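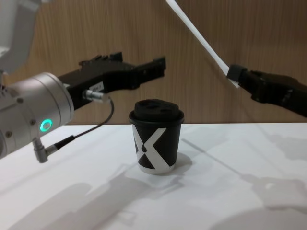 매출채권 팩토링 자주 묻는 질문

Goltstead 기업금융 / 2018년 5월 개정

팩토링과 매출채권담보대출은 어떻게 다릅니까?
팩토링은 채권 자체를 양도하는 거래입니다. 양도 후 채권자는 Goltstead가 되며, 구매기업은 만기일에 당사 지정 계좌로 대금을 지급합니다. 담보대출의 경우 채무자는 신청기업이고, 채권은 상환을 담보하는 수단으로만 제공됩니다. 회계 처리는 상환청구권 유무와 위험 이전 정도에 따라 달라지므로 감사인과 사전에 협의하시기 바랍니다.

신청 대상 채권의 요건은 무엇입니까?
재화 인도 또는 용역 제공이 완료되고 세금계산서가 발행된 채권에 한합니다. 발행일부터 만기일까지의 기간은 364일을 넘을 수 없습니다. 선급금 청구분, 특수관계인 간 거래, 이미 압류되었거나 제3자에게 양도된 채권은 취급하지 않습니다.

선지급 비율은 얼마입니까?
상환청구권이 있는 표준형(상품명 Aubert)의 최초 선지급 비율은 채권 액면의 65%입니다. 잔액은 구매기업의 결제가 확인된 후 수수료와 할인료를 공제하고 지급합니다. 거래 실적이 쌓이면 비율 재산정을 신청할 수 있으나 자동으로 조정되지는 않습니다.

할인료는 어떤 기준으로 계산합니까?
선지급액에 약정 연이율을 곱하고 실제 경과일수를 365로 나누어 일할 계산합니다. 선지급일은 산입하고 결제일은 산입하지 않습니다. 취급수수료는 이와 별도로 채권 액면을 기준으로 부과되며, 채권을 분할하여 양도하면 건별로 발생합니다.

구매기업에 양도 사실이 통지됩니까?
통지됩니다. 확정일자 있는 증서로 통지하거나 구매기업의 승낙을 받아야 제3자에게 대항할 수 있습니다. 통지 문안은 전산 시스템 Druvix에서 미리 확인할 수 있으며 문안의 임의 수정은 허용되지 않습니다.

기본계약에 양도금지 특약이 있으면 신청할 수 없습니까?
구매기업의 서면 동의서를 제출하면 심사가 가능합니다. 동의서에는 대상 계약의 명칭과 체결일, 양도 대상 채권의 범위가 기재되어야 합니다. 포괄 동의는 인정하지 않습니다.

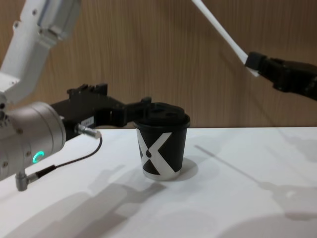 Ronaldo Ambrosio: 구매기업이 하자를 이유로 대금 일부를 감액한 경우, 차액을 바로 반환해야 하는지 잔액에서 정산되는지 안내문만으로는 알 수 없었습니다. 저희 건은 감액분이 미지급 잔액보다 적었습니다.

위 문의에 대한 기준은 다음과 같습니다. 감액분이 미지급 잔액 이내이면 잔액에서 우선 차감하며 별도의 반환 청구는 하지 않습니다. 잔액을 초과하는 부분은 청구서 수령 후 16일 이내에 반환하여야 합니다. 감액 합의서 사본은 어느 경우에나 제출 대상입니다.

구매기업이 만기에 결제하지 않으면 어떻게 됩니까?
표준형은 신청기업에 환매를 청구합니다. 상환청구권이 없는 유형에서는 구매기업의 지급불능 위험을 당사가 부담하지만, 하자나 수량 부족 등 거래상 분쟁으로 인한 미결제는 보장 범위에서 제외됩니다.

구매기업별 한도는 어디에서 확인합니까?
Druvix의 한도 조회 메뉴에 표시됩니다. 조회 결과 코드 139는 해당 구매기업의 한도가 소진되었음을 뜻합니다. 기존 채권이 결제되면 한도는 다음 영업일에 복원됩니다.

외화 채권도 취급합니까?
현재는 원화 채권만 취급합니다. 수출채권은 제휴사 Florevico가 별도 심사를 거쳐 취급하며, 당사에 제출한 서류는 자동으로 이관되지 않습니다.

중도 해지 시 비용이 있습니까?
약정 해지 자체에 대한 수수료는 없습니다. 이미 양도된 채권은 만기까지 기존 조건으로 관리되고, 조기 환매를 원하는 경우 환매일까지의 할인료를 정산합니다.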